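Subject: Re: [boros-freight] Demurrage on the February boxes

On 2023-04-01, the Findudis desk wrote:

> Wesudent has billed us for 9 days on the February boxes at 110 a day. We thought free time started at the gate, and they say it started when the ship tied up. Does anyone have the tariff page?

I have the tariff page. I have had it since February, in the way one has a cold. 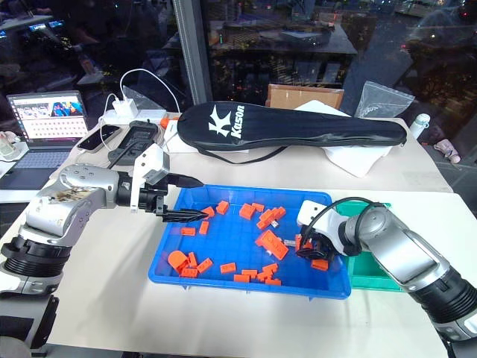

Free time starts at discharge, meaning the hour your box leaves the ship, so you and Wesudent are both wrong and can split the coffee. The terminal at Boros logs that hour for every box and will send it if you ask by container number. Ask by bill of lading and you get silence. Our own last shipment was orange plastic building bricks, like the ones in the blue tray, and it sat behind 242 other boxes while Waseo looked for a chassis. We disputed 3000 in charges and got most of it back – in credit, naturally, good only at Boros.

Send the dispute before you pay. Once you pay, they consider the matter a friendship.
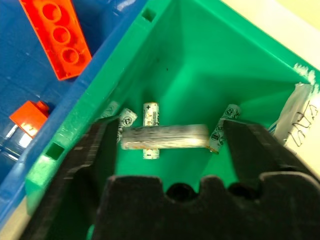 *Loose batteries in the green bin.*

One more thing for the Findudis desk: check whether your booking says "calendar" or "working" days. Ours said both, on facing pages. I can forward the tariff off-list – it's a bad scan, but the footnotes are legible, and the footnotes are where they keep the money.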